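okay so a few of you asked how I got through a whole year of cooking at home after a decade of takeout. long thread, get a snack 🧵

**1/** Background: I moved to Evoddale in October with two suitcases and one pot. My old place was over a noodle shop, so I'd basically never learned to feed myself. The new place is over a tax office. You can't eat at a tax office!

**2/** First month I tracked what I spent on delivery because my sister dared me to. $505. For one person. Who lives alone. And who had a fridge with mustard in it.

**3/** So I made one rule: dinner at home on weeknights, anything goes on weekends. I didn't ban anything else. I've tried the strict kind of plan before and I last until the first rainy evening, and then it's dumplings on the couch again.

**4/** Soup is the way in. I'll fight people on this. You can't really wreck soup — too thick, add water, too thin, leave it alone for twenty minutes and go fold your socks. My first good one was radish and beef, and I ate it four nights in a row and was thrilled every time.

**5/** Rice: get the cooker. I held out for months thinking I'd be a stovetop person. I am not a stovetop person. I have scorched pots to prove it. (I bought a used Sturkine, it plays a little song, I love it like a pet.)

**6/** Things I buy every single week now: eggs, scallions, cabbage, tofu, one kind of mushroom, whatever fruit is cheap. Everything else is mood. Cabbage is the hero because it sits in the drawer for ages and doesn't hold a grudge.

**7/** Somebody asked about knives. You don't need the giant block. I did most of my first year with small cheap ones and was perfectly fine, onions included. Learn to curl your fingertips under and go slow.

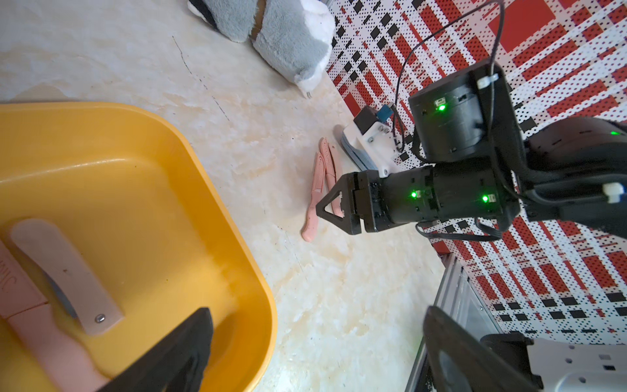
**Seo-ah Seol**
*Home cook, newsletter writer at Joo*

**8/** Okay, freezer talk. I freeze rice in flat little packets, broth in a muffin tin, and ginger whole (grate it frozen, skin and all, it falls like snow and you'll feel like a genius). Label your stuff. I once thawed what I thought was chicken broth and it was apple juice. Dinner was weird.

**9/** Recipes: I keep mine in Faklow, the notes app, mostly because I can search "cabbage" and get eleven sad little entries that say things like "MORE GARLIC" and "why did you do this." Write down what you'd change while you're still at the table. By the next morning it's gone.

**10/** The person who really taught me was Geum-ok Yook, who lives downstairs from my aunt. She's never measured a thing in her life. I'd ask how much soy sauce and she'd say "until it's right," and I'd want to lie down on the floor. After a few months of standing next to her I kind of get it? You taste, you wait, you taste again.

**11/** Money update for the nerds: the delivery total for the last three months put together was $1,055. Before you yell at me, one of those months had my birthday in it and I fed nine people fried chicken. No regrets, great chicken.

**12/** What I still can't do: pancakes (always pale, always floppy), any fish with a head on it, and stopping at one batch of cookies. I also can't poach an egg. I've watched every video. The vinegar trick did nothing for me except make the kitchen smell like a pickle.

**13/** If you're starting this week, make one thing you already like eating. Don't start with a thing that's "good for you." I started with quinoa the first time around and that's why there was a first time around.

**14/** Next thread is probably kimchi, if my second jar behaves. The first one leaked all over the bottom shelf and my crisper drawer is still a little pink. Send me your soup recipes in the meantime, I'm out of ideas and I have half a cabbage to use up 🥬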